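Vernham Distribution, Returns Hall
Workplace Inspection Checklist: Automated Picking Cell 106
Inspection date: June 24, 2022
Inspector: Jolanta Zalewska
Cell operator present: Đạt Hầu

Section A. Access and floor

A1. Painted floor lines visible and unbroken — Acceptable
A2. Walking route clear of cartons and packaging — Action required
Comment: Cartons are to be broken down and removed at each shift change. Before the cell was installed, this was done by the packers as they worked. The task now belongs to no one on the roster and must be assigned in writing.
A3. Mesh guarding fixed and undamaged — Acceptable

Section B. People and equipment

B1. Gloves available to all operators — Acceptable
B2. Stop button tested at start of shift — Acceptable
B3. Operators trained on restart procedure — Partly met
Comment: Two operators moved from manual sorting in the spring have not had the second training session. They may load the cell but may not restart it until the session is complete.
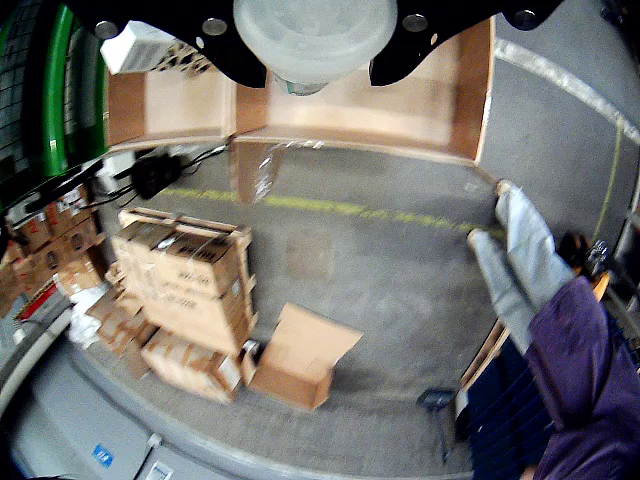 Binta Balogun

Cardboard, loose wrap and cables remain the main housekeeping concern on the floor. Cables should be routed away from any place where operators stand or carry loads. Empty boxes should be flattened and taken to the baler.

Section C. Workload and job content

C1. Pace of work agreed with staff — Action required
Comment: The cell is set for 374 picks per hour. Operators report that lifting has decreased but that they now stand in one position for longer periods. Rotation every two hours is recommended.
C2. Manual handling assessment updated — Not met
Comment: The current assessment, form 101, describes the former sorting bench and does not cover the cell.
C3. Staff able to raise concerns — Acceptable
Comment: Huệ Hoàng keeps the log at the supervisor's desk. Most entries concern noise and short breaks — both have been passed to the site manager.

Follow-up
A2 and C2: Clémence Barbier
B3 and C1: Jolanta Zalewska
Next full inspection: October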